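3. Desarrollo del ensayo

3.1. Objeto y alcance

El apartado recoge la preparación de prendas íntimas delicadas antes del lavado doméstico. El trabajo completo, presentado en Mindden, compara dos formas de protección: la bolsa de malla y la cúpula de plástico rígido. Quedan fuera del alcance el secado y la elección de detergente.

3.2. Material

Se emplearon bolsas de malla con cierre perimetral, cúpulas de plástico transparente del modelo Curnitz y un cesto de plástico blanco para la ropa. Las prendas de ensayo fueron sujetadores de color negro, elegidos porque la pelusa desprendida por otros tejidos se aprecia mejor sobre fondo oscuro. Toda la preparación se hizo sobre una superficie lisa de color claro, con el fin de localizar corchetes o hilos sueltos.

3.3. Procedimiento

Antes de introducir la prenda se abrochan los corchetes y se recogen los tirantes hacia el interior de las copas. La prenda se coloca en la protección sin doblar el aro. En el caso de la bolsa, el tejido debe quedar por completo dentro de la boca antes de cerrar; si un tirante asoma, se repite la operación. La carga del tambor se limita a 5 prendas protegidas por ciclo. El programa se fijó en 32 grados, valor nominal del ciclo corto de la lavadora Clamel disponible.

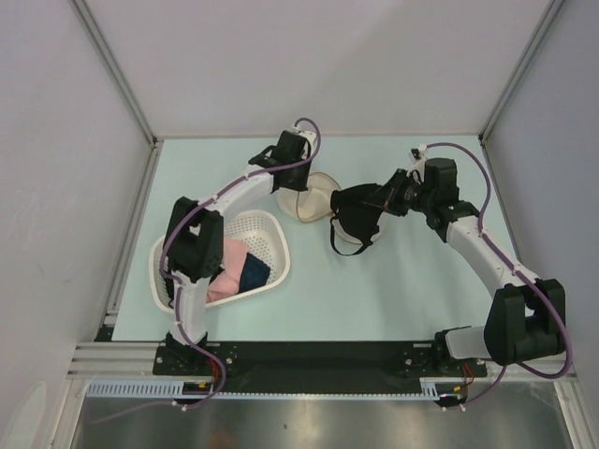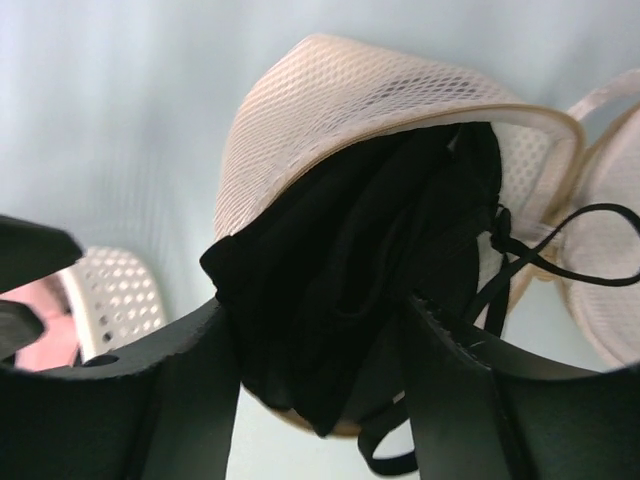
Figura 2. Puesto de preparación con cesto blanco y cúpulas transparentes (primera imagen) y tejido negro en la boca de una bolsa de malla beige (segunda imagen).

3.4. Observaciones

La bolsa de malla se adapta a prendas de distinta talla y ocupa poco volumen, pero no impide que la copa se aplaste bajo el peso del resto de la colada. La cúpula conserva mejor la forma, aunque exige que la talla de la copa coincida con la de la pieza. En dos ensayos de mayo la cúpula se abrió durante el centrifugado. El fallo se atribuye a un encaje incompleto de las dos mitades y no se repitió tras revisar el cierre a mano.

El registro de referencia, tomado de la memoria previa de Milošević, contiene 3.268 entradas, de las que solo se consultaron las relativas a prendas con aro. La tabla de deformación por ciclo se incluye en el anexo B.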